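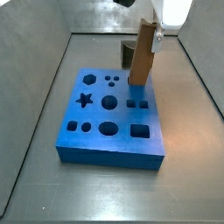 Cerico has changed the way it looks after the gripper on the small test cell at its Cedthorpe shop, after a loose finger screw held up work there in September. The cell is built around a single robot arm that puts shaped blocks into a blue foam board, a job the shop uses to check the arm before it goes back to sorting parts. The board has a star, an oval, small squares and several round openings cut into its top, and it sits on the floor of a gray-walled enclosure. The brown block with the curved end is the one the crew reaches for first. It is tall, and a finger that has shifted at its bracket shows up quickly at the far end of it.

The trouble started when the arm began missing openings it had been hitting for weeks. Leonie Heitmann, who runs maintenance at the shop, first suspected the arm's position settings and had them reloaded from a backup. The misses continued. A check with a hand wrench found that the screw holding one finger plate had backed out enough to let the plate rock under load.

"We had spent most of a morning in the software," Heitmann said. "The screw took 2 minutes."

The cell was out of service for one shift. Both finger plates were taken off, cleaned and put back with new screws and a medium-strength threadlocker. The pads were checked for wear and kept.
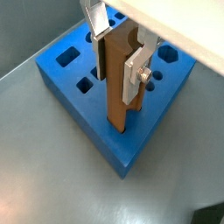 The gripper holds the brown peg upright in the blue block at the Cerico shop in Cedthorpe.

Under the new routine, the finger screws are checked with a torque wrench after every 20 hours of running time. The arm then makes 30 placements at low speed. If any of them misses, the crew goes back to the fingers before touching the program. Results go on a sheet kept at the cell, along with the initials of whoever did the check.

The shop has also changed how it sets the starting position. The board used to be lined up by eye against the enclosure walls. It is now measured from the back wall with a gauge made by Lenz, a local machine shop, and the reading is written down before the arm is powered up.

Edeltraud Engelhardt, who schedules work at the site, said the extra checks fit into the break between shifts and have not cut into production. She has asked for a spare set of finger plates to be kept on hand so that a damaged one can be swapped the same day.

Inbridge, which supplied the arm, has been sent the shop's notes on the loose screw. Cerico plans to use the same routine on its second cell when that machine comes back from service.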